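Matt, hell, fugenlos

Glatte Flächen in hellen Grautönen gelten als pflegeleicht. Im Alltag entscheidet vor allem der Glanzgrad darüber, wie eine Fläche wirkt und wie sie sich reinigen lässt.

Luminița Manole plant Innenausbauten für das Büro Vevadholm und arbeitet seit 13 Jahren mit matten Beschichtungen. Glänzende Oberflächen werfen das Licht gerichtet zurück, jede Lampe erscheint als heller Fleck. Matte Flächen streuen es. Schatten bleiben weich, Helligkeitsverläufe ziehen sich gleichmäßig über die Fläche. Für Arbeitsbereiche empfiehlt Manole deshalb Beige- und Grautöne mit geringem Rotanteil, die unter warmem Licht nicht ins Gelbe kippen.

Bemustert wird bei Vevadholm in drei Schritten: Tageslicht, Deckenlicht, Streiflicht. Letzteres zeigt Spachtelgrate und Schleifspuren am deutlichsten. Ein Musterset von Hendix kostet 349 Euro und enthält 25 Farbtöne, jeweils in zwei Glanzgraden.

Bei der Reinigung rät Verarbeiter Bogdan Cârstea zu einem feuchten Mikrofasertuch ohne Scheuermittel. Starkes Reiben poliert die Struktur auf und hinterlässt glänzende Stellen, die sich nur durch Neubeschichten der gesamten Fläche beseitigen lassen. Fettflecken vorher mit neutralem Reiniger anlösen, dann klar nachwischen.

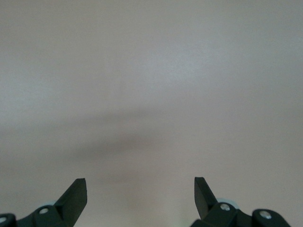

Weicher Schatten auf matter Fläche in hellem Graubeige.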